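Compostable, apparently

I have a drawer in the kitchen that is full of bags. Everybody does. Mine used to be a drawer of carrier bags and over the last few years it has turned into a drawer of bags that say things about themselves. Made from plants. Home compostable. Please return to store. One of them says "I am not plastic", in lower case, with a little leaf.

I've been meaning to write about this since my neighbour Viola Sanna knocked on my door in September with a carrot bag in her hand and asked me which bin it went in. She had asked the council, who told her to check the packaging. She had checked the packaging, which told her to check with her council.

So I got interested, in the way you get interested in a noise the boiler makes.

First, the compost heap. I have an ordinary one, two bays made of old pallets behind the shed, and it works well enough that I get a decent barrow load for the beans every spring. I took 3 bags that claimed to be home compostable and buried them in it, each pegged with a bit of bamboo so I could find it again. One was a caddy liner, one was a mailing bag that a jumper came in, and one was the wrapper off the magazine I get from the allotment society at Clesness. Then I left them for 153 days. I didn't choose that number, it's just when I remembered.

The caddy liner had gone. I mean properly gone, there was bamboo and there was compost. I was a bit put out, having already written half of this post in my head. The magazine wrapper had turned into a sort of lace and came apart when I picked it up. The mailing bag came out, I rinsed it under the garden tap, and you could have posted another jumper in it.

Now, one heap in one garden proves very little and I know it. Mine runs cool. I don't turn it as much as I should. A man on the forum told me I'd needed more nitrogen, and perhaps I did. But "home compostable" ought to mean my home, with my level of effort, which I'd guess is close to most people's. If it only works for somebody with a thermometer and a turning rota then the label wants to say so.

I wrote to the firm that sold me the jumper, Fevine, and asked what conditions they had in mind. To be fair to them I got a reply in two days. It was 518 words long (I pasted it in to check, that's the sort of evening it was) and it mentioned their "journey" four times and temperature not once. I wrote back asking for the temperature. That was a while ago.

Then there's the stuff that doesn't claim to rot but claims to be recycled, which is nearly everything else in the drawer. The soft, crinkly film that salad and bread and carrots come in. My council doesn't take it from the kerb. The supermarket does, in a big cage by the trolleys, and for two years I've been a good citizen and carried mine down there every week scrunched in a bag of its own.

What happens to it after the cage? I asked at the customer service desk and the lad was very nice and said it gets recycled. Into what? He thought benches. I asked where the benches were. I wasn't trying to be difficult, I would have liked to see a bench.

My friend Samuele Tedesco used to work at the sorting depot at Ustside and he's the only person I know who has spent any time on the receiving end of all this. His view is that film is a pain. It wraps round things, it blows about, it arrives with half a lettuce in it, and it weighs next to nothing, so you need a mountain of it before anyone will send a lorry. He didn't say it never gets recycled. He said that when he was there a good bale got sold and a bad bale got burned, and that most of the bales he saw weren't good. He left a few years ago, so it may be better now. I'd like it to be better. I'd want somebody to show me the figures before I said it was.
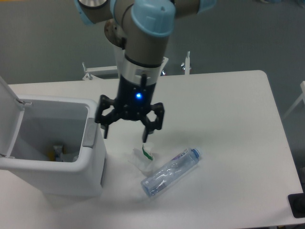

Clear bag, green strip. Which bin?

What gets me is how much of the sorting has been handed to us. Viola is a retired pharmacist and reads small print for pleasure, and she couldn't work out a carrot bag. I've now got a caddy, a green bin, a brown bin, a box for glass, and the drawer. I spend, what, 20 minutes a week on it? Which is fine, I don't mind doing it if it does something. I'd mind quite a lot if it turned out I'd been rinsing bread bags in hot water so they could be nice and clean when they were burned.

And I do notice that every one of these labels puts the last step on me. "Please recycle." "Please compost." The Caputo pasta I buy has started coming in a paper bag with a plastic window, and the instruction is to separate the window from the paper. Have you tried it? You need a knife. It takes bits of paper with it. They used to sell the same pasta in a plain paper bag and you looked at the picture on the front if you wanted to know what shape it was.

For what it's worth, here's what I've settled on. I buy loose veg where I can, and that isn't as often as I'd like given what the market charges now. I use the caddy liners, since they passed. I still take the film down to the cage, with no great confidence, because the other choice is the black bin and then I know for certain. I've stopped rinsing in hot water. Anything with a leaf printed on it gets treated as plastic until the heap says otherwise.

The mailing bag has gone back in, by the way, right in the middle this time, with a load of grass clippings on top for the man on the forum. I've put a second one in next to it from a different shop. Viola wants me to add the carrot bag but it doesn't claim to be anything, so I've said no.

If you work in this and you know where the benches are, the comments are open.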